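Paredes Translation Service: Frequently Asked Questions

Which documents do you translate?

We translate birth and marriage certificates, school diplomas, driving licenses, rental contracts and letters from authorities. Books and films we do not take. For medical reports please write first to Pilar Lagos, she will tell you if we have a free translator with the right knowledge.

How much does it cost?

One standard page is $21. A standard page has 300 words, counted in the original text. If your document is shorter, we still charge one page. The stamp and the signature of the translator are included in the price.

Can I send a photo of my document?

You can, if all four corners are in the photo and every stamp can be read. A scan is better for us. Handwritten documents should always be scanned, with at least 200 dpi.

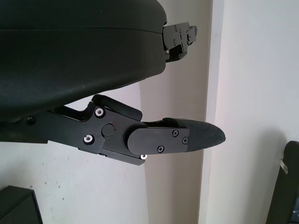

How long must I wait for my translation?

Certificates up to two pages are ready in three working days. For longer documents we give you the date together with the price offer. An express order is ready on the next working day and costs one half more.

How should I write the names?

Please write all names in the order form exactly as they stand in your passport. This is important for names which come from another alphabet. If the passport and the certificate have different spellings, we put a note of the translator under the text.

Do I receive it on paper?

You receive a PDF by email and the paper original by post. It can also be picked up at our office, room 233, Monday to Thursday. Please bring your order number.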